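Dish Soap People Wanted: Paid Home Testing Round, Starting in April

Hi! I'm Eirini Tzavaras and I run the household testing at Polley, a very small outfit that tries out kitchen cleaning products before the companies who make them put them on a shelf. We're putting together our next group of home testers, and if you wash even part of your dishes by hand I'd love to hear from you.

The product this time is a pump-bottle dish soap with the working name Flustotley (I know, I know, the name is going to change). You'd be using it at your own sink, on your own greasy pans, and telling us what you think. I don't need experts. I need people who get annoyed when a pump spits sideways and will take a minute to write that down.

What you'd be doing

We send you a box with 2 bottles of soap and a paper diary. You use the first bottle as your only dish soap until it's gone, then switch to the second and do it all over again. Each evening you jot down a few lines: what you washed, how many pumps it took, whether the smell bugged you, how your hands felt. Some evenings that will be one line, and that's fine. "Lasagna dish, four pumps, still greasy in the corners" is a perfect entry.

Once in each bottle we also ask for what we call a plate check. You take a clean, dry metal plate, put some soap straight onto it with no water, and see how it sits. Does it bead up, does it run, do you get one big blob or a lot of little drops? Take a phone picture or do a quick sketch in the diary. Then rinse the plate and tell us how long the rinsing took. My colleague Sorcha Phelan reads all of the plate checks herself and she gets very excited about droplets, so go ahead and be detailed.

Who we're looking for

Anyone 18 or over who washes dishes by hand at least once a day. A dishwasher in the house is OK so long as the pots and pans still get done at the sink. We'd especially like to hear from bigger households and from people with hard water, because we never get enough of either.

Please sit this one out if you have a skin condition on your hands or an allergy to fragrance. You also can't take part if you work for a company that makes cleaning products.

What you get

We pay $253 for the full round, sent after your diary comes back to us. You keep whatever soap is left and the metal plate too. If you need to stop partway through, tell us and we'll pay you for the part you did.

Last round we had 2,701 people write in for 100 places, which floored me! Please don't take it personally if you don't get in. I keep the list, and plenty of our current testers got picked on their second try.

The tabletop, then the plate with drops of blue soap on it, twice:

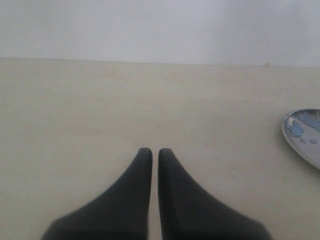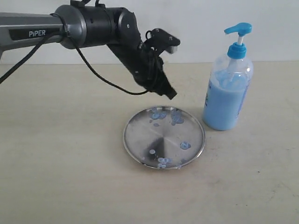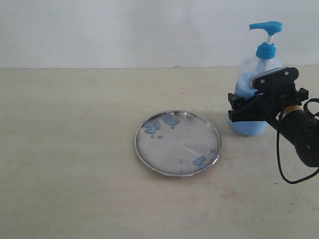
How to apply

Write to me through the Polley contact page and put "dish soap" in the subject line. Tell me how many people you wash up for, what soap you use now, and one thing about it that drives you up the wall. A short paragraph is plenty. Leave a daytime phone number too, as Sorcha calls everybody on the shortlist before we send out boxes, usually between 10 a.m. and noon.

If you've tested for us before you can apply again, but mention which round you were in. Questions about mailing addresses, apartment deliveries and so on can go in the same message.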